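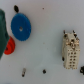 Ashok Joshi wants it recorded that the hall kettle was fine until the last inspection, and that he holds the inspection responsible. So recorded.

Cundirach Hall, electrical and general safety check, 26 April 2020

Main switch and fuse box: PASS. Cupboard door now opens all the way. The pantomime horse has been moved to the loft, where it will be next year's problem under "Loft".

Labels on fuse box: FAIL. One reads "lights (not those)". Please relabel in words a stranger could use in the dark.

Kettle: FAIL. Flex worn where it enters the base. Removed from use and plug cut off, over objections.

Extension leads: 2 failed, both found plugged into each other behind the piano. Buy one long one.

Wall heaters: PASS, with comment. The Rullow heater by the stage dates from 2003 and smells like it. Dust it before the cold weather and keep the curtain well clear.

Emergency lights: PASS, except the one over the back door, which lasted around 10 minutes on battery. Replace the battery.

Fire exits: PASS on the day. The stacked chairs had plainly been shifted that morning, as the marks on the floor go all the way to the door. Keep them shifted.

Fire extinguishers: PASS. Kitchen one is back on its bracket. It is not a doorstop.

Fire blanket: PASS. Still in its case, under a tea towel. Remove tea towel.

Loft: NOT CHECKED. Ladder failed first.

Ladder: FAIL. Bottom rung mended with string. Good knots.

First aid box: FAIL. Contains plasters, a safety pin and a raffle ticket. Restock.

Next check due in 12 months. Ladder, battery and kettle to be replaced before the hall is let again. Ashok to choose the kettle.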